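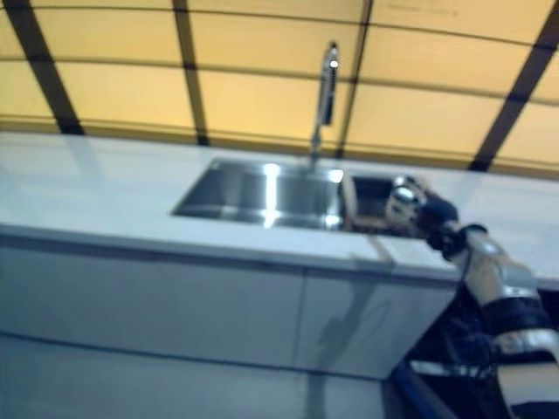

Subject: Re: Open day at Flurport, is it worth the journey?
Date: Friday, October 13, 2023

Dear all,

On the list it was asked:

> Our group thinks to send two people to the next open day of Keslow
> in Flurport. It is 354 km for us. Did anyone go this time, and did
> you see the kitchen robot work, or only slides? In March at Palton
> we had mostly slides.

I went with one colleague and I can report a little. There were slides, but only for the first half hour. After this we were taken in groups of nine to the demonstration hall, where the kitchen unit with the sink stands, and we could stay close to it for the whole session.

The part I found most useful was the work at the sink. The hand has to reach in over the edge of the counter, and the white surfaces are very shiny. I asked if the reflections disturb the vision system. The engineer answered that yes, they do, and that with the steel basin it is worse than with the cabinets. They did not hide it, which I appreciated. For our own project Nel we have the same trouble with polished metal, so we spoke long about lamps.

They told us that the hand is tested for 1,000 closing movements before each public day. I could not learn how many hours it works between repairs — the question was asked two times and the answer was not clear to me.

Some practical points. The bus from the station goes every 36 minutes, so look at the timetable before. Lunch is not included. Questions are welcome during the demonstration, but please speak loudly, the hall has much echo.

For 354 km I would go, but I would stay one night.

With kind regards from the Nel project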